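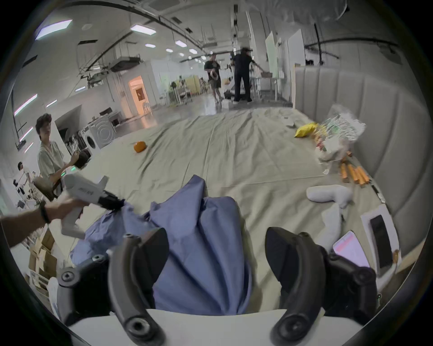 Blue cloth on a wrinkled beige sheet

Home Movies TV Guides Contact

July – By the Flomside Guides desk

How to Plan a Movie Marathon at Home

A movie marathon takes more planning than one film on a weeknight. Most of them fall apart in the second half, when people are tired and the next title hasn't been chosen. The steps below are for one evening with friends or family.

Step 1. Set the total time first. Decide when you want to finish and work back from there. If you start at 7 p.m. and people need to leave by midnight, you have five hours, and part of that goes to food and breaks. Look up the real running times and add them together. Two long films and a short one can come to more than 270 minutes, and that is already tight for a single evening.

Step 2. Choose a theme that is easy to explain. One director, one decade or one kind of story all work. A series is the simplest choice, but check that everyone wants to sit through the weaker parts. The middle film of the Cuson trilogy is slow, and many people skip it without losing the plot.

Step 3. Ask about limits. Some guests don't like gore, and some don't read subtitles late at night. Find out before the list is final. 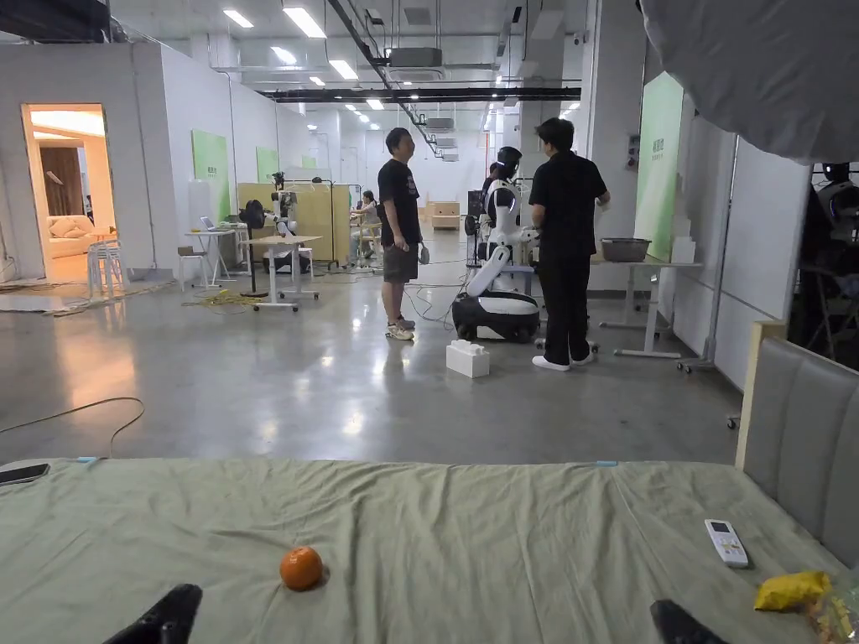
GUIDES > Running Order

Step 4. Put the hardest film first. A long or quiet movie needs fresh viewers. Save the fast, funny or familiar one for the end, when half the room is talking anyway. If you are showing Dafis, which has almost no dialogue for its first act, it should open the night.

Step 5. Plan the breaks. Ten minutes between films is enough for drinks and the bathroom. Use one longer break for a meal – after the first film is usually best. Pausing in the middle of a film should be kept for emergencies.

Step 6. Test everything the day before. Play a minute of each title on the screen you will use. Check the sound, the subtitles and the brightness. Dark scenes need a darker room than you might think, so try one with the lamps off. If you are streaming, make sure the films haven't left the service.

Step 7. Keep a spare. Have one extra title ready, no longer than 90 minutes, in case a film is voted out.
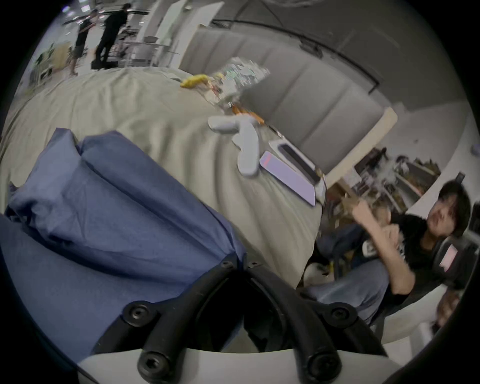

Anum Talpur wrote to us that the voting should happen before anyone arrives: "We used to pick the last movie on the night, and it took longer than the credits. Now I send the list in the morning and take the top choice. People still complain, but we start on time."

If you do vote, give people four titles at most and set a time for replies. In a tie, the host picks. Write the final order on paper, with start times, and leave it near the TV.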